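4. Your first treatment with the Brestora facial steamer

You've charged the base, filled the tank and found a good spot for it — now for the fun part! A warm steam softens the skin and makes cleansing so much easier, and most people love the feeling from the very first go.

Before you start
Tie back your hair, take off any glasses and remove your make-up with a mild cleanser. Contact lenses should come out too. Have a soft towel ready on your lap.

Steps
1. Set the steamer on a flat, steady surface with the nozzle pointing away from you.
2. Press the power button once. The light blinks while the water heats and stays on when steam is ready.
3. Turn the nozzle towards your face and sit back until your nose is at least 28 cm from it.
4. Close your eyes and relax for 7 minutes. Breathe normally, and move your head slowly from side to side so both cheeks get their share.
5. Press the button again to stop. Leave the nozzle alone until the light goes out.
6. Pat your face with the towel (no rubbing!) and put on your usual moisturiser while the skin is still damp.

Note: If you use the Louro clay mask, steam first and mask afterwards. It spreads beautifully on warm skin.

Note: One session a week is plenty to begin with. Dry skin may prefer one a fortnight.

CAUTION: Steam can scald. Never lean over the nozzle, and keep children and pets well away while the unit is on.

CAUTION: Do not steam over sunburn, broken skin, cold sores or eczema. If you have rosacea or asthma, speak to your doctor first.
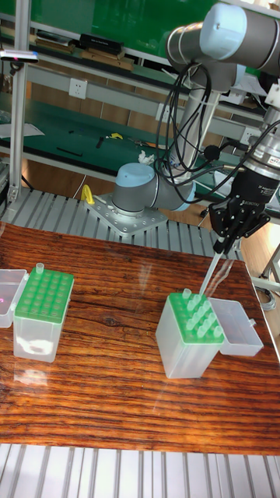 Tandura Skincare Guides

4.1 After each use
1. Unplug the steamer and let it cool for 20 minutes.
2. Lift out the tank and pour away any water left inside. Old water leaves scale behind, and scale makes the steam spit.
3. Wipe the nozzle with a dry cloth.
4. Leave the tank lid open overnight — it dries much better that way.

Note: Never add oils, herbs or perfume to the tank. For descaling, go to section 5.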